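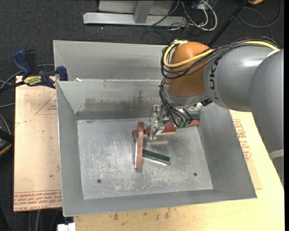 Orus has released a working draft of its bin-picking practice guide, a document meant to give integrators and test labs one way to set up, run and report trials in which an arm takes mixed parts out of an open bin. Comments are open through November.

The draft runs to 14 clauses. The longest covers cable dressing at the wrist. It asks that every cable crossing a moving joint be routed with a stated minimum bend radius, and that the full wrist rotation be checked at low speed, with the bin in place, before any trial is logged. Loose connectors must be recorded in the setup sheet.

A separate clause deals with the bin. It must be fixed to the work surface so that a side load from the gripper cannot shift it, and the method of fixing – clamp, bolt or nest – has to be named in the report. Wear on the bin floor is allowed, but labs are asked to note it, as scratched metal can return false depth readings.

Part layouts are the most disputed item. The draft calls for at least six starting layouts per test, including parts that cross or rest on one another and parts lying close to a wall. Ecaterina Stanciu, who edits the guide, said earlier versions let labs choose their own layouts, and results could not be compared.

The clauses were tried out at Coter, where a team under Ignacio Montoya logged 567 pick attempts. Of these, 535 met the draft's definition of a valid attempt. The rest were thrown out, mostly for missing start poses in the log. Montoya has asked for a shorter log format.

Marcela Kuruc of Ranjbar, an integrator, supports the cable clause but objects to repeating the rotation check after each gripper change. "On a mixed line that is a lot of stopped time," she said.

Orus will publish the comments it receives together with the second draft. Suction tools and moving bins are outside the scope of this edition.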